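Notebook, tea and infusion bench, July 2019

Third go at the cold brew question. For anyone picking this book up without the previous pages: we are trying to find out why the Drundcombe black tastes of wet cardboard when it is steeped in the fridge overnight, and perfectly decent when it is made with boiling water like a civilised drink. Bavico want an answer before they print labels. They have already chosen the font.

Batch 1382 is the sack with the torn corner. I have taped the corner. Batch 3004 is the one from the upstairs shelf, which somebody had been drinking, judging by the level and the teaspoon left in it. Teaspoon washed and returned to the drawer.

Method, same as last time except where I forgot. 9 grams of leaf to the litre, tap water from the Lultville main, glass jugs with lids, bottom shelf of the small fridge. Two jugs of each batch. One pair with filtered water as well, as I had a jug spare and the filter was sulking unused under the sink. Steeped overnight and strained through muslin in the morning. The muslin had been boiled first, which last time it had not, and I would rather not write down what that did to the results.

Tasted at room temperature, then again chilled. Notes as follows.

1382, tap: cardboard. Also a little hay. Colour good, a proper brown, slight skin on top after an hour in the open.
1382, filtered: less cardboard, more hay. No skin. I could drink a glass of it if somebody else were paying.
3004, tap: thin, a bit sweet, cardboard only at the very end.
3004, filtered: the best of the lot, in the way that one wet sock may be the best of four.
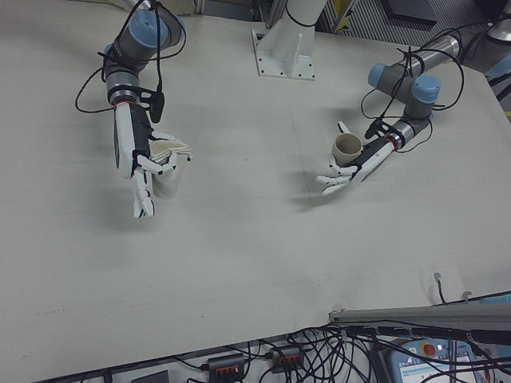
Jaime Coelho thinks I am blaming the water for something the leaf did, and that if I tasted the dry leaf of 1382 next to a fresh one I would stop buying filters. He also says hay is a compliment in some teas. I have asked him to name one and am still waiting, though he did go quiet in a way that suggested he was looking it up.

Fair point about the dry leaf, so I did that. Chewed a pinch of each. 1382 is stale, no way round it, with that flat papery note right at the front. 3004 is livelier and got stuck in my teeth until lunch. Hot water seems to bully the flavour through in both cases and the cold steep leaves the paper out on its own where you can admire it. That would explain why the hot cups have been passing every time.

It doesn't explain the skin, which came with the tap water only. That one I am putting down to hardness, and I will keep my filter, thank you.

Radu rang in the middle of the second tasting to ask if the cold version could have lemon in it. I said lemon would hide the cardboard. They seemed pleased, and I had meant it as a warning. The skin does go if you add lemon, for what it is worth. I tried it in the tap jug of 1382 and the colour dropped to something like weak squash. It tasted of lemon and a parcel.

Scores, out of a hundred, my palate only: 83 for the hot control, and I am not writing down the others until a second person has tasted them. Jaime has been told. Jaime has a cold.

To do next:
Ask Drundcombe when 1382 was packed. They will say November and I will want to see the sheet.
Get a fresh sack, sealed, and open it on the day.
Try a shorter steep, out by bedtime.
Buy another jug lid. The blue one now smells of onion and I know whose lunch that was.
Move the opened sacks away from the cardboard boxes. Yes, I know. I noticed it while I was writing this page.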